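Kanokwan Nilsuwan has written laundry procedures for Ellonmont for 9 years, most of them for small sites where one machine does all the work. Her current subject is the stacked two-drum washer. She spoke to us at the Sastgate flat, where the unit is being assessed for shared housing.

"People ask about capacity first," she said. "I ask about door clearance. You have two doors on one front, and the top one is large." 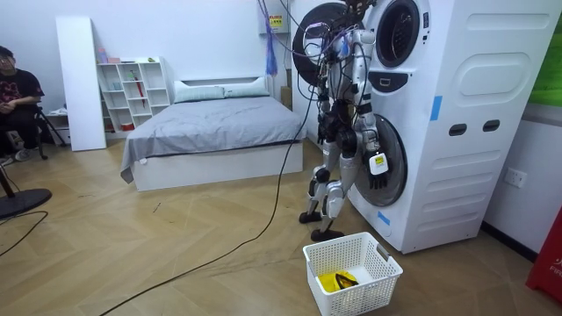 Sorting comes before any of that. Nilsuwan's procedure for a stacked unit calls for one basket per drum, never a shared one, and the load is split by color before anyone opens a door. She prefers a plastic basket with a perforated grid on the sides and a cut-out handle, like the white one on the floor with a bright yellow piece of clothing in it. "Solid sides hold moisture," she said. "Put it right in front of the unit, so you are not carrying anything across the room."

The upper drum takes the main wash. The lower one is kept for small items, which she defines as anything under 300 grams. Her log for the previous site, Boonyarit, runs to 1,156 loads, of which 297 went through the lower drum.

"That is a fair share for a small drum," she said. "It was being ignored before we wrote it down."

Her other concern is the door gasket. The written routine is to check the fold at the bottom for trapped fabric before closing the door, then wipe it at the end of the day.

"A sleeve in the fold will leak — slowly, so you find it on the floor later," she said.

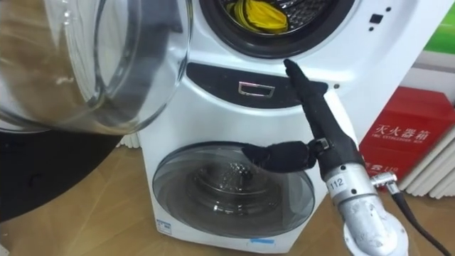 The upper door open, with a yellow garment in the drum behind the black gasket.

Nilsuwan leaves both doors ajar overnight. The revised procedure, titled Provar, goes to sites in October.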